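Humatari shelf tasks: progress report to the Woo fund
Prepared by the Humik demonstration group, Skukbridge
May 22, 2021

Summary

We are very happy with where this period has ended up. The two-handed recording setup is working, people can learn it in one sitting, and the shelf task that looked so awkward in our proposal has become the one everybody wants to record. We now have 3441 demonstrations that passed review, all of them made by hand, and a first round of training has begun on the earliest batch. The sections below cover the setup, the jar work, what our reviewers said, the problems we ran into, and what we would like to do with the rest of the grant.

The setup

You may remember that the proposal described two ways of showing a robot a task. One was remote control, with an operator driving the arms from a desk. The other was to put the gripper straight into a person's hands and let them do the job the way they would do any small chore. We tried both, and we moved over to the hand-held grippers much sooner than planned. With remote control our operators were careful and slow, and they spent a lot of their attention on the controls. With the grippers they were quickly thinking about the jar and the shelf again (we had really hoped for this!), and the recordings look much more like the way a person moves.

Each gripper carries its own camera, so every demonstration is recorded from the point of view of the fingers. That matters a great deal for the shelf, where a hand coming in from the side has to find the gap between the legs and stay clear of the metal on the way in and on the way out.

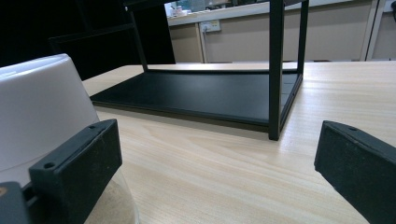

Shelf task, gripper view. The metal rack on the work table, with the fingers open.

The rack itself is as plain as we could make it. Black metal, two levels, open on the sides. We wanted something with thin uprights, as these are hard for a camera to judge and easy for a gripper to bump. The lower level has a small raised lip, and the lip has taught us more than we expected. An operator who lowers an object a little too early touches it, feels it, corrects, and carries on. We keep those recordings. A robot that only ever sees perfect placements has nothing to go on the first time it is a bit off, and we would much sooner have it learn the correction from a person who did it without fuss.

The jar work

Picking up containers by the side, close to the top, is the second skill we promised you, and it has come along nicely. We started with light boxes, which were too easy, and went on to jars with lids as soon as the operators were comfortable. A jar gives the gripper a curved surface, and a lid changes the width just where the fingers want to be. The glass one with the wide white lid has become a standard piece in our sessions, held from both sides just below the lid with the soft white filling showing through underneath. Glass is hard on the vision side of the training, so it was important to us to have it in from the beginning. 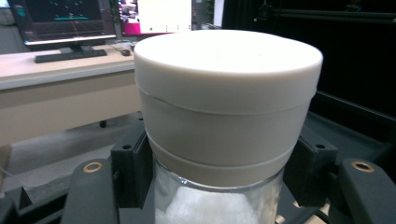

Our grasp instructions went through several versions in the period. The first one told operators exactly where to place the fingers, and the recordings came out stiff. The current one gives a goal and leaves the approach to them. With the fingers closed just under a lid, as on the jar with its pale, flat-topped cover, the camera gets a good look at the top of the container but very little of what is below, so we ask operators to come in slowly enough for the body of the jar to be seen first. Everything else is up to them, and the variety we get that way is wonderful. Some go in low and rise. Some tip the wrist a little. The training code takes all of it.

Working with two hands

Two-handed recording was listed in the proposal as something we might reach in the second half. We are there already. An operator can hold a container with the left gripper while the right one gets ready for the next object, or pass something across, or keep one hand still while the other does the fine work. The marker plates on top of the grippers let us line up the two hands in time and space afterwards, along with the view from the head camera.

It does take practice. New operators tend to freeze one hand while they use the other, and you can see it clearly in their first recordings. We dealt with this by giving them a short warm-up with no target at all, just moving objects about on the table for a while. After that they loosen up, and the second hand starts to help without being told. We now have 17 trained operators, and 11 of them are cleared for two-handed sessions.

We also changed how long people record for. Early on we let operators keep going as long as they liked, and the quality dropped off near the end, mostly in the form of hurried releases. Sessions are now shorter with proper breaks, and our discard rate has come down with them.

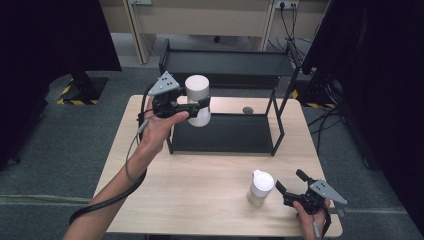

One outside reviewer, reading our draft protocol, wrote that the two-handed shelf task was the strongest part of the program but that we were too quick to call a demonstration good, and that a placement should only pass if the gripper had also backed out without disturbing anything. The same review asked us to score the approach, the release and the retreat separately. We thought this was an excellent point and took it up right away. It meant going back over the recordings we had already accepted, a tedious job, and a fair number came out of the set. The 3441 in the summary is the count under the stricter rule.

Scoring in three parts has had a nice side effect. We can now tell an operator which part of the motion needs work, where before we could only say that a recording had failed. Retreat scores were the lowest by a long way when we began, and they are still the ones with the most room to grow.

Problems and changes

Cables have been our most common nuisance. The hand-held grippers are wired, and an operator who reaches across the table can feel the pull. We tried several ways of routing the lines and have settled on running them back along the forearm, which keeps most of the weight off the wrist. A lighter cable is on order.

Time alignment between the two grippers drifted in some of the long recordings made last December. The drift was small, but in a handover it is enough to make one hand look late. We found the fault in our own recording software, fixed it, and repaired what could be repaired. The rest we set aside and have left out of the totals.

We had planned on a second table by now. It was held up by the move of our storage room at Skukbridge, and we decided to put the time into the review work in the meantime. The frame is built and the cameras for it have been tested.

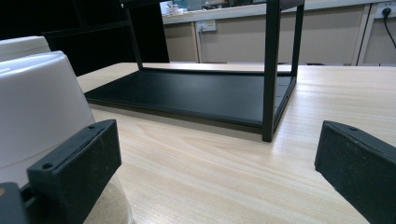
The second table will have the same rack and the same objects as the first, at least to begin with. We want to know how much of what the robot learns depends on one particular spot in one particular room, and the cleanest way to find out is to change the room and keep the rest. Once we have those results we will start swapping in other shelves, including one with solid sides, and move the lights about more than we do today.

First training results

Please take these as early signs. We trained on the first batch only, one-handed placements on the lower shelf, and ran about 17 trials on the arm. It reached the shelf and came in between the legs in most of them, and in several it made a small correction at the lip that looked very much like something our operators do. We were thrilled to see that! Release was weaker. The arm tends to let go a little high, and we think the stricter scoring will help here, as the first batch was collected before we had it.

Plans for the next period

We would like to finish the second table and bring the remaining operators up to two-handed work, then train on the full reviewed set and report the three scores separately for the robot in the same way we do for people. The remote control station will stay in use at a low level. It is still the better choice for correcting the arm while it runs, and we want to try mixing those corrections with the hand-made demonstrations.

Spending is in line with the plan apart from the second table, where the money has been committed but not yet paid out. We ask that this item be carried over into the next period. The data from this one can be shared with the Woo fund's technical reader as soon as the file index is complete, and we would be glad to arrange a visit to Skukbridge and let you try the grippers yourselves.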